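21st November

Cold enough for the big coat today, and I wore it, and then I sweated the whole way up the hill to the Skakstead library because the sun came out the second I shut the front door. Typical!

I've been trying to finish knitting this cardigan before my trip in December and I'm starting to think it will finish me first. The pattern calls for 202 stitches across the yoke. I had 202 on Monday. Last night I had fewer, I don't know how many fewer, I put it back in the bag and watched a show about people buying houses in the country. So this morning I took the whole mess up to the library knitting table, where there's always somebody who can look at a thing for ten seconds and tell you where you went wrong. It was a dropped stitch, way down by the left shoulder, and it took a crochet hook and a lot of muttering to bring it back up. I did the last row myself and I was so pleased that I bought a bun on the way out.

The yarn is the Flotwood, the gray-green one, and I still love it even though it sheds on everything. My black pants are a lost cause. I have two skeins left and I need maybe one and a half, so there could be enough for wrist warmers if I'm careful — I'm never careful.

Took the number 26 bus home. It was late, then it sat outside the Meton garage for ages with the doors open, letting all the heat out. The woman across the aisle was eating clementines, one after another, and dropping the peel in her hat. The whole bus smelled wonderful. I got home wanting clementines and of course I had one old lemon.

Spent the afternoon on the phone about the boiler. They can come between noon and 6, which is no kind of appointment, but I said yes because the pilot light went out twice this week and I'm tired of kneeling on that floor with a flashlight. Then I took a nap I hadn't planned on and woke up with the pattern sheet stuck to my cheek.

Supper was leek and potato soup, too much pepper. I like it that way, though I wouldn't serve it to company. I did think about making bread and then I thought about washing the mixing bowl and had crackers.

I've also started the Noh book again, the one with the long introduction. I skipped the introduction this time (I know, I know) and went right to the plays, and it's so much better. I read one out loud in the kitchen, very slowly, with the radio off. I can't say I followed all of it. There was a ghost and a pine tree and a lot of waiting, and I went back and read the last page over because I liked the sound of it.

Tomorrow I want to get the sleeves started before lunch, and look for my other circular needle, which has to be in this house somewhere. Probably in the couch.

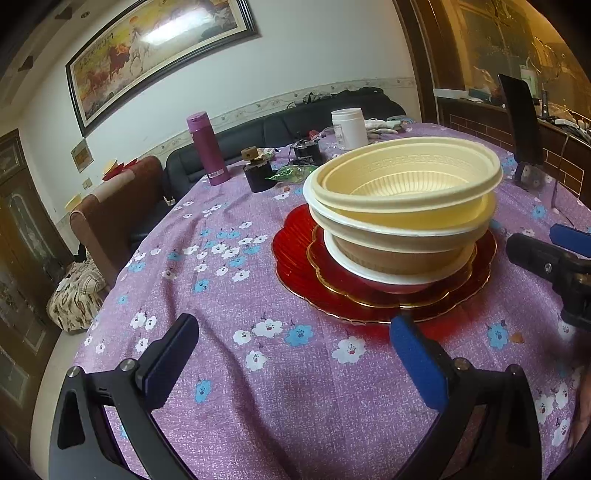 Oh, and buy clementines. A whole bag, and I'm not sharing them on the bus.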